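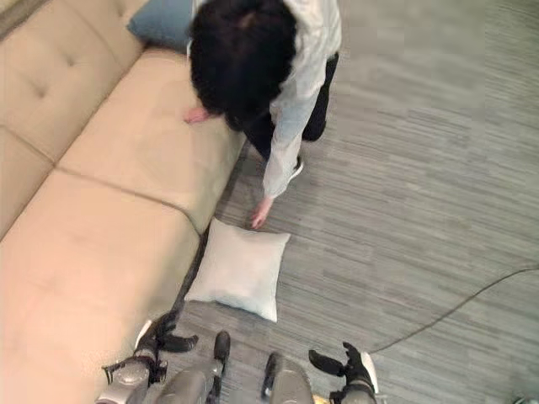

How to tidy a light sofa and its throw pillows

Visitors see the sofa first when they come in, so I do it before all other things in the room. With a beige or cream sofa every crumb is visible, and I learned to follow always the same order. You need 30 minutes the first time. Later it goes much faster.

What you need
A soft clothes brush
A vacuum cleaner with the small nozzle
A dry cotton cloth

Step 1. Take everything off the sofa
Remove the pillows, the blankets, the remote control. Look also on the floor along the front edge, where pillows like to fall. If a pillow was on the carpet, brush it on both sides before it goes back.

Step 2. Clean the seams
Put one hand flat on the seat cushion and push it down a little. The seam opens and you can go in with the nozzle. If your sofa has buttons in the backrest, brush around each one with small circles — the dust stays in these little holes longer than you think.

Step 3. Shake and shape the pillows
Hold the pillow by two opposite sides and push your hands together, then pull them apart. Do this a few times and turn the pillow after each time. Pull the corners out at the end, one after another.
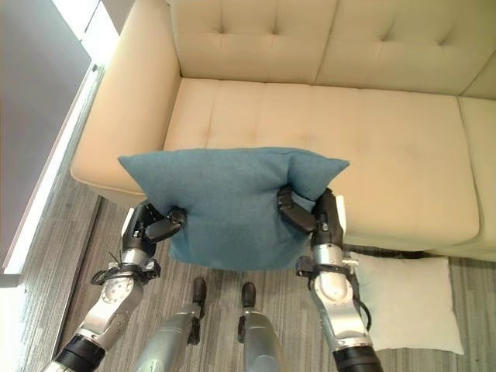

Blue throw pillow, held by both sides over the edge of the seat.

My own covers are from Tonder and I wash them at 60 degrees, but please read your label first. A filling of feathers needs more shaking than a synthetic one. The Neda inserts I bought in May were very flat from the package and needed almost a full day to rise.

Step 4. Put the pillows back
Carry each pillow over the seat and lower it slowly.

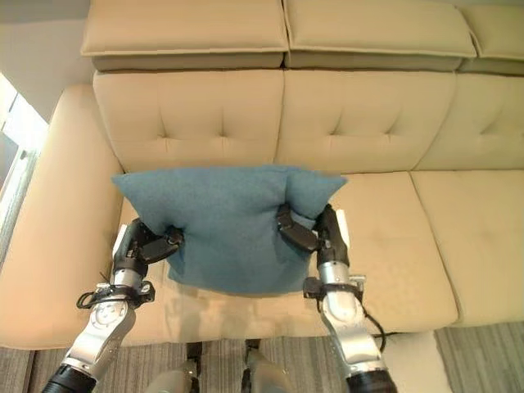 If you drop it from high, it falls on its side and you must shape it again. Put the bigger pillows in the corners and the smaller ones in front. I prefer a strong color next to a white one, with some free seat between them — people also need a place to sit.

Step 5. Smooth the seat
Go over the fabric with the dry cloth, always in one direction. On suede-like fabric the hand leaves darker marks, and the cloth takes them away.

Repeat steps 3 and 4 in the evening if you have time. The complete cleaning I do every second week.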